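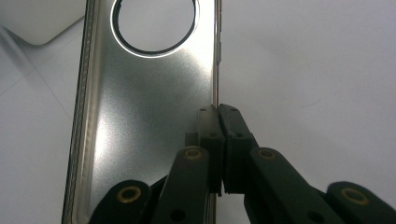

3.2 Clinical Records and Follow-up of Removable Partial Dentures

The records reviewed in this section were drawn from two dental clinics, Domora and Rafferty, both of which serve the town of Fomville and the farm districts to its north. The clinics share a laboratory, Dumik, where all metal frameworks were cast and finished. A total of 851 patients had received a removable partial denture with a metal framework and had at least one later visit on file. Patients who moved to a complete denture during the review period were kept in the analysis up to the date of that change.

Each record was read by two reviewers working apart from each other. The reviewers noted the arch treated, the teeth used for support, the type of clasp, and the reason given for every unplanned visit. Where the reviewers disagreed, the record was returned to the clinic that had supplied it and the treating dentist was asked to clarify the entry. Entries that remained unclear were coded as "reason not stated" and were not assigned to any other group.

Sore spots under the denture base were the most common reason for an unplanned visit in the first weeks after delivery. Later visits were more often for loose clasps, and these were more frequent in lower dentures that had no natural tooth behind the missing ones. The finding agrees with long-standing clinical teaching on this design, in which the base moves toward the gum under chewing load and the clasp nearest to it carries the strain. Broken clasps were recorded less often than loose ones. Repairs to the acrylic base were usually completed at the clinic, while repairs to the framework were sent to the laboratory and left the patient without the denture in the meantime.

Plaque on the denture was scored at recall visits by the hygienist on duty. The two clinics did not use the same scale before December, and earlier scores were therefore reported separately and not combined. Within each clinic, plaque scores were higher on the inner surface of the base than on the metal parts. Patients who reported removing the denture at night had lower scores, although the question was not asked at every visit and the answers could not be checked.

The finish of the metal was also graded by eye at delivery. This grade should be read with caution. The look of brushed or satin metal depends a great deal on the light that falls on it, and a single flat panel can show a bright sheen in one area and a mottled grey in another (Figure 1). A denture framework is small and curved, and the difficulty is greater still. The clinics had no shared rule for the position of the lamp, and no surface readings were taken with an instrument. The grades were for this reason left out of the main comparison.

Missing data were most frequent for patients from the farm districts, who attended fewer recall visits. Their dentures may have needed care that was sought elsewhere or was not sought at all. The rates given in Section 4 apply only to visits made to the two clinics.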